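Over-the-range microwave or a real vent hood?

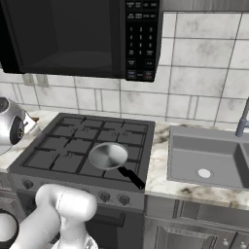
yvillca
We're redoing the kitchen in October and I have to pick what goes over the gas range. The contractor wants a microwave, same layout as the plan, with the tall black control panel to the right of the door and the big white tile behind. My other choice is a Sedell hood, 320 CFM, vented outside. We fry a lot. The microwave he quoted moves 262.
- Yesenia Villca

tomcat_lane
Get the hood. Microwaves don't stick out far enough to catch smoke from the front burners. I had one for 5 years and the cabinets got sticky.

Burar
Disagree. In a small kitchen you lose a lot of counter if the microwave moves. Is yours ducted or recirculating? That matters more than the CFM.

yvillca
Ducted either way. Counter is tight.

tomcat_lane
Then put a small one in the pantry. Ours is on a shelf and we're fine.

Burar
Not everybody has a pantry.

gridline
Whatever you choose, settle it before the tile goes up. Mounting heights differ and you'll see the gap. Also ask if he means to keep both outlets under the microwave. The hood may hang higher and leave them more exposed.

yvillca
Good point on the outlets. Will ask him tomorrow morning.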